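搜索本站 请输入关键词 搜索

大毛绒毯常见问题(叠、洗、收、掉毛,都在这一页)

更新于2020年1月18日

整个冬天,我收到的留言里有一大半都跟毯子有关。去年十二月我写过一篇叠毛绒毯的短文,本来只想记一下自己的办法,结果评论区和邮箱加起来来了426条,好多问题是重复的,我一条条回到后来手都酸了,干脆整理成一页。你的问题要是这里有,就先看这里;没有的话再写给我,我慢慢补。

我说的大毛绒毯,指的是那种短毛、厚实、抓起来一大把的毯子,铺沙发、搭腿、午睡都行。针织的、羊毛的、电热的都不在这一页里,那几样脾气完全不同,别照着我的法子来!
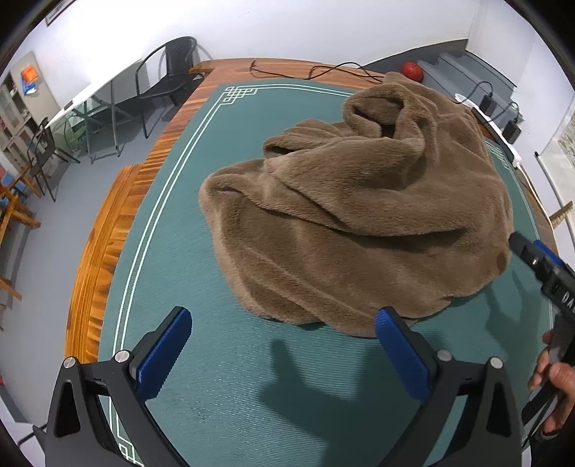
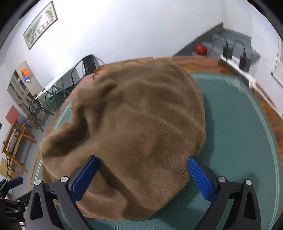
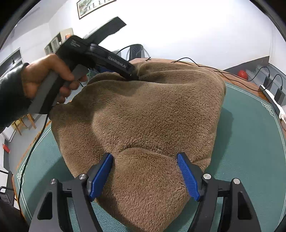

棕色大毯子堆在绿色台面上,褶子东一道西一道,还没叠。

一、叠之前的问题

为什么非要在桌上叠?我一直在床上叠啊

床上当然能叠,我自己也在床上叠了好多年。问题是床是软的,你手一压它就陷下去,毯子跟着陷,边对齐了,一松手又跑了。桌子是硬的,手掌从中间往外一推,褶子就真的走了。还有一个很现实的原因:床太低,我弯着腰叠完三条毯子,第二天腰就来找我算账。

地板也可以,比床好用,就是先得拖一遍。家里有猫有狗的朋友,请自己掂量。

桌上铺垫子是为了好看吗?

有一点点是(我承认我喜欢绿色配棕色,看着暖和)。主要还是防滑。毛绒毯在光溜溜的木桌面上会自己往下出溜,大半条垂在桌边的时候尤其厉害,你刚把左边拉好,右边就整条滑到地上去了,气得人想直接团起来塞柜子。铺一层有点摩擦力的垫子,毯子就老实了。

带一圈边线的垫子还有个附带的好处,可以拿边线当尺子。先把毯子的一条长边跟垫子的边线对齐,后面每一折都看那条线,叠出来不会歪成平行四边形。我以前叠毯子总是一头宽一头窄,有了线以后好多了。没有边线也没关系,拿桌沿对也行。

垫子要多大?

越大越省心,不过不用盖满整张桌子。毯子对折一次以后能落在垫子上就够用了。瑜伽垫也能顶一顶,就是窄,叠的时候得横着来。

桌子小,毯子比桌子大怎么办?

那就不要指望一次摊平,先在手里对折,再放上去。两只手各捏住一条短边的两个角,胳膊伸直,抖一下,让毯子自己垂顺,然后两手合拢,把角对角。这时候它就只剩一半大了,搭到桌上,垂下去的部分往上一翻,继续。

要是毯子大到胳膊伸直了还拖地,可以先搭在椅背或者门上,让它挂着,人从旁边去找角。我个子不高,家里最大那条就是这么对付的。

我的毯子永远是一大坨,根本找不到角!

哈哈哈,这个问题排第一名,问的人实在太多了。

毛绒毯堆起来的时候,角全都卷在里面,外面看到的那些圆圆的、鼓鼓的,多半是褶子的拐弯。你要是看见一个鼓包就去拽,拽出来的往往是毯子的肚子,越拽越乱。我的习惯是先别管角,先找边。边上有一道收口,摸起来跟毯面不一样,会硬一点或者细一点,手指顺着那道边一直捋,捋到拐弯的地方就是角了。捏住,别松,另一只手往反方向接着捋,第二个角也就来了。

两个角都到手了,提起来抖开,后面就都好办。

还有一个偷懒的办法:从堆得最高的地方抓一把往上提,让整条毯子垂下来,垂到最低的那个尖尖,一般就是某个角。这招对薄毯子特别灵,厚的要提两三次。

抖的时候要多用力?

轻轻两下就行。我见过有人抖毯子像在抖地毯,呼呼的,毛和灰全飞起来了,人在旁边直打喷嚏。想抖灰请到阳台上去抖,在屋里就是让它垂顺。

正面反面怎么分,要紧吗?

有的毯子两面一模一样,那就不用管。两面不一样的,我习惯把毛长的、软的那面叠在里面,外面那层要蹭柜子、蹭手、蹭别的衣物,让不那么娇气的一面去蹭。也有人反着来,说毛绒面朝外摆着好看。摆在外面天天看的就好看优先吧,收柜子的就按我的。

分不清的话,看缝标签的那个角,标签上字朝外的那面通常算正面。标签剪掉了的……就随缘。

二、怎么叠

有没有一个最简单的叠法?

有。长边对折,再对折,变成一根长条,然后从一头往另一头折三折。完了。

就这么短,我家平时就这么叠。细一点的说法我写在下面,想偷懒的人看到这里就可以关掉了。

详细步骤给我写一下嘛

好嘛。

1. 毯子抖开,搭到桌上,先把靠近自己的那条长边拉直。
2. 手掌放在毯子正中间,往左推一下,往右推一下,把大的鼓包推到边上去。小褶子先不管。
3. 远处那条长边提过来,盖到近处这条长边上。两个角先对,中间后对。
4. 再推一遍。
5. 同一个方向再折一次,现在是长条了。
6. 从左往右折三分之一,右边再盖过来。要放进窄柜子的话折四折。
7. 折好以后两只手压上去,停一停,让里面的气慢慢跑出来,别猛拍。

第四步很多人会跳过,然后来问我为什么叠好的毯子中间鼓一个包。就是第四步呀!

毯子中间老有一道斜着的大褶,怎么推都推不掉

斜褶说明两条边没有对正,一头多走了一点,布料没地方去,就斜着拱起来。推是推不掉的,你推到左边它从右边冒出来。要掀开上面那层,回到角那里重新对。找到是哪一个角偏了,把它往回送一点,斜褶自己就松开了。

如果是毯子放久了压出来的死褶,那是另外一回事,看后面"压痕"那条。

毛面上有一道深一道浅的印子,是脏了还是褪色?

都没有,是毛倒的方向不一样。短毛绒就是这个样子,手往这边抹颜色浅一点,往那边抹颜色深一点,深棕色的毯子尤其明显。褶子凹下去的地方看着也会更深,那是影子。拿手背顺着一个方向抹一遍,颜色就匀了。

我小时候喜欢在外婆的毯子上用手指写字,写完抹掉,再写,能玩一下午。

如果顺着抹、逆着抹颜色都不变,摸上去还发硬发黏,那才是脏,去看洗的部分。

可以卷起来吗?卷的好还是叠的好?

都好,看你放哪里。抽屉深、柜子矮,卷起来竖着放很顺手,拿一条不会带倒别的。层板上就叠,卷的会滚。

卷之前也要先对折成长条,宽度跟你的抽屉深度差不多。卷的时候一边卷一边往自己怀里收,收紧一点,松松垮垮的卷放两天就散成一朵花了。尾巴那一截可以塞进最外面那层里去。有人用绳子捆,我不太喜欢,毛绒上勒出一道沟,好几天都不起来。

两个人叠会不会快一点?

会快,也会吵架。

开玩笑的。两个人各拿两个角,站远一点,拉平,然后往中间走,一个人把角交给另外一个人,再弯腰去捡垂下来的那条折边。关键是事先说好往哪个方向对折!Settimio Dal Bello是我的老读者,他写信来讲,他跟太太每次都一个往左翻一个往右翻,翻出来一根麻花。后来他们规定由站在窗户那边的人说了算。我觉得这规定很好,建议推广。

孩子能学吗?

能,先拿小毯子练。大毛绒毯对小孩子来说太沉了,抱着走两步就踩到。我侄女七岁那年拿一条洗碗巾练的对折,练会了再换枕巾,然后才是她自己的盖腿毯。她叠得比我还认真,每个角都要捏一捏,一条毯子能叠一刻钟,你千万别催。

叠好的大小有标准吗?

没有标准,你的柜子就是标准。先量一下要放的那一格,宽多少深多少,再倒回来想折几下。我家那格层板宽78厘米,两摞毯子并排放,所以每一摞的宽度不能超过一半。我拿一块硬纸板剪成想要的大小,叠的时候放在旁边比一比,后来手熟了就不用了。

纸板这个办法还是一位叫Ottavio Tedesco的读者教我的,他用来叠毛衣。叠毯子要剪大一点,外加边缘磨圆,免得勾毛。

叠完还是一个大胖子,怎么压扁?

毛绒毯本来就是胖的,里面全是空气,它暖和也就暖和在这个上面。坐上去压扁,站起来它又回来了,试过就知道。我的建议是接受它,给它留地方。

真的没地方,就换叠法:少折几下,让它面积大一点、薄一点,铺在层板最底下,上面放别的轻东西。真空袋的问题在后面,先别急着买。

三、洗和晾

多久洗一次?

我自己是一个冬天洗两次,开始用之前一次,收起来之前一次。中间要是洒了东西就单独处理那一块。家里有宠物的,或者有人喜欢裹着毯子吃薯片的(我不点名),就得勤快一些。

能机洗吗?

先看标签。标签上画着洗衣盆就能洗,盆上打叉就别洗。这个我真的要强调一下,邮箱里有好几封信都是洗坏了以后才来问标签上那个叉是什么意思……

能机洗的,我的做法是冷水、轻柔档、单独一桶。桶要大,毯子干的时候放进去,上面还得能伸进一只手去;塞得满满当当的话,水进不去,中间一坨洗完了跟没洗一样。甩干调低一档。

家里洗衣机小,怎么办?

去自助洗衣店。我去的是街角一家叫Farías的,有大桶,洗毯子那天我就顺便带本书。去之前看一眼桶里面有没有别人留下来的纸巾屑,毛绒毯沾上纸屑,那个下午你就别想干别的了。

浴缸里手洗也行,踩着洗,挺解压的。就是拧不动。洗完把水放掉,让它在浴缸里自己控水,控一个晚上再往外拿,不然一路滴到阳台,地板跟着一起洗了。

用什么洗涤剂?

普通的液体的就好,比平时少放一点。洗衣粉化不开会留在毛根里,摸上去沙沙的。我用过Avuvis的一款无香的,味道淡,我喜欢;也用过超市打折的,洗完看不出区别。柔顺剂我不放,放了几次以后毛有点塌,手感滑滑腻腻的,也可能是我放多了,反正后来就戒了。

洗完毛打结、变硬了,还有救吗?

多半有救。等它干到八九成,拿软毛刷顺着一个方向轻轻刷,再抖一抖,晾到全干,再刷一次。刷子别用硬的,更别用梳头的那种密齿梳,会把毛扯下来。

如果是高温烘过以后变硬的,毛尖已经烫坏了,摸起来一粒一粒的,那就真的回不去了。可以剪小了给猫垫窝。我有一条米色的就是这么退休的,猫很满意。

烘干机能用吗?

低温可以,高温不行,理由见上一条。烘一半拿出来抖一抖,再放回去烘另一半,比一口气烘到底蓬松得多。网上说放两个网球进去,我试了,效果有一点,声音有很多,楼下邻居上来敲门了。

晾的时候怎么搭?

搭两根杆子,让毯子中间架空,像个小帐篷,风能从底下走。只搭一根杆的话,贴着的那两层半天都干不了,还容易有味道。厚的地方隔几个小时翻一次面。

深棕色、深绿色这类颜色别在大太阳底下晒,会晒花。我一般放在阴凉通风的地方,冬天干得慢就等两天。

怎么知道它干透了?

看是看不出来的。把手伸到叠缝里面,捂一会儿,再贴到脸上,如果凉凉的就还没干。毛绒毯表面干得快,根部干得慢,很多人摸着外面干了就收进柜子,过一个月打开,一股闷味儿。宁可多晾一天。

洒了咖啡怎么办?

快!拿干布按,别擦。擦就擦进去了。按到布上不再有颜色,再用湿布蘸一点点洗涤剂,从外圈往中间点。最后用清水再点一遍,晾着。干了以后那一小块毛会趴着,用刷子刷起来。

牛奶同理,不过牛奶一定要当天处理,过夜会发酸。红酒我没有经验(我喝酒的时候不盖毯子),有经验的请告诉我。

四、掉毛、起球、静电

新毯子掉毛掉得厉害,是买到次品了吗?

头一两次掉一些是正常的,裁边的时候留下来的浮毛。买回来先到阳台上抖一抖,再单独洗一次,一般就好很多。如果洗了三四次还是一抓一把,黑裤子坐上去变棕裤子,那就是毯子的问题,能退就退吧。

粘毛滚筒好不好用?

对付衣服上沾的毛很好用,对付毯子本身我不推荐天天滚,胶把毛往外拔,越滚越秃。毯子上的头发和饼干渣,戴一只湿一点的橡胶手套,往一个方向抹,全聚成一条,捏起来扔掉就行。这是我最喜欢的小窍门之一,用过的人都回来谢我!

起球了能剪吗?

能,用小剪刀平着剪,慢一点。去球器要小心,短毛的毯子很容易剃出一块秃。Samuele Sorrentino在评论里写过,他用去球器给毯子中间剃出一个圆,后来全家都管那条叫"靶子"。我笑了好久,对不起。

静电太厉害了,一掀毯子噼里啪啦

冬天屋里太干。开加湿器,或者在暖气旁边放一盆水,会好一些。叠之前手上抹点护手霜,等吸收了再碰毯子。也可以拿喷壶在离毯子远一点的地方喷两下水雾,让它轻轻落上去,别喷湿。

晚上关了灯掀毯子能看到小火花,好看是好看,猫不喜欢。

五、收纳和换季

冬天天天用,需要每天叠吗?

看你自己高兴。我工作日基本不叠,早上往沙发扶手上一搭就出门了。周末收拾屋子的时候顺手叠一次。毯子堆着不会堆坏,就是占地方,还有看着心里毛毛的。

也有读者坚持每天叠,Kieran Bickerstaff说他叠完毯子才觉得这一天结束了。我很佩服,但我做不到。

放沙发上怎么摆好看?

叠成长条,搭在扶手上,前面垂下来的长一点,后面短一点。或者叠成方块放在沙发角落,上面压一个靠垫。故意弄得很随意的那种"随手一丢"我也学过,对着杂志丢了七八次,每次丢出来都像是真的没收拾。所以我还是叠。

篮子也不错。大篮子,毯子卷好竖着插进去,露一截在外面。

换季收起来要注意什么?

洗干净,晾透,叠的时候不要太紧。找个透气的袋子装,棉布的、无纺布的都可以,旧枕套我用得最多,大小正好,开口一翻就盖住了。放在柜子高处,别贴着外墙,我家北面那堵墙夏天返潮,吃过一次亏。

袋子外面写清楚里面是哪一条。你现在觉得自己肯定记得,等到冬天一打开,六个白枕套一字排开,你就知道了。

真空压缩袋到底能不能用?

短期可以,搬家的时候特别救命。长期我不建议,压一整年,毛都趴了,打开以后扁扁的,抖好几天才缓过来。我做过一次小测试,同一条毯子压了19天,拿出来抖一抖、晾一个晚上,基本恢复;另外一条压了一整个夏天和秋天,到现在折痕还隐约看得见。

非用不可的话,别抽到像石头那么硬,留一点点软。

压痕怎么去掉?

先挂起来,挂一天。不行就趁洗澡的时候把它挂在浴室里(别淋到),借一点水汽,再用手顺着毛抹。还不行的话,用挂烫机隔远一点喷蒸汽,边喷边抖。熨斗千万别直接上去,我是说真的,毛会化,还会粘在熨斗底上,一下子坏两样东西。

要放樟脑丸吗?

化纤的毛绒毯虫子不太感兴趣,我不放,那个味道冬天盖在脸上受不了。想要有点香味,放一小包干薰衣草,或者一块没拆纸的香皂。别让香皂直接挨着毯子,会有印子。

我买了Vellach的布收纳箱,叠好的毯子放不进去

好几位都问过这个箱子,我家也有一个,拉链的那种。毯子叠成方块再塞,四个角是空的,中间又顶得拉不上。试试看把毯子叠成长条,再像手风琴那样来回折着放进去,让折边贴着箱子两头。我那个箱子这样放进去一条大的一条小的,拉链刚好能拉上,再多就不行了,别跟拉链较劲。

几条毯子叠在一起,拿下面那条总是全倒

最重的放最下面,最常用的放最上面,这是第一。第二,一摞不要超过三条。第三,把圆的那个折边朝外,毛边和开口都朝里,这样你从外面看是一条一条的圆边,手插进去托住就能抽出来,不会把别的也带散。

六、杂七杂八

棕色的毯子会不会显脏?

比米色的耐脏多了!沾了白色的猫毛和面包屑会很明显,咖啡和巧克力就看不太出来。我选棕色有一部分就是为了巧克力。

你有几条毯子?

要是把车里那条也算上,7条。有两条是别人送的,一条是搬家的时候前房客留下来的,洗了三遍以后成了我最喜欢的那条。我知道有点多,请不要告诉我妈。

毯子太沉,盖着不舒服,可以剪小吗?

可以剪,剪完要锁边,不然毛从切口一直掉。不会锁边的可以送到裁缝那里。我楼下的裁缝Guido Zuccaro给我改过一条,一条大的改成两条盖腿的,边包得很漂亮。他说剪毛绒要从背面下刀,只切底布,不要切到毛,接缝的地方才看不出来。剪的时候还是满屋子飞毛,请穿一件不心疼的衣服。

Urneo那个牌子的叠衣板,叠毯子能用吗?

有人送过我一块。叠T恤挺好玩的,叠毛绒毯不行,板子翻不动,毯子又比板子大出一大圈。拿它的一片当我前面说的纸板来比大小倒是可以。

叠毯子有什么用啊,晚上又要打开

哎,这个我回答不了。我妈也回答不了,她叠了一辈子。我只知道下班回来看到沙发上是一个方方正正的毯子,我会先去倒一杯茶再坐下;如果是一坨,我就直接倒在那一坨上面了。两种晚上我都喜欢。

我按你的办法叠,还是歪的,怎么办

歪就歪吧,真的没关系!非要找原因的话,八成是第一折。第一折差一指头,后面每折一次它就放大一点。下次只盯着第一折,别的随便来,你看看是不是会好。还有一种可能是毯子本身就不方,洗了几年以后一边长一边短,这种我家也有一条,它怎么叠都歪,我就把歪的那边朝里放。

照片里那条叠好以后是什么样子?

还没拍,等我下次收拾柜子的时候补上来。催过的几位我都记着呢。

可以转载吗?

可以,写一下从哪里看来的就行。步骤随便改,改得更好了记得回来告诉我一声。

还有问题怎么问你?

在页面下面留言,或者写邮件。我一般晚上回,周末回得慢。问洗坏了的毯子能不能救,请顺便写上标签上的成分和你洗的时候用的水温,不然我只能瞎猜。关于婴儿毯和加重毯的问题我没经验,答不了,前面写信来问的两位不好意思啦。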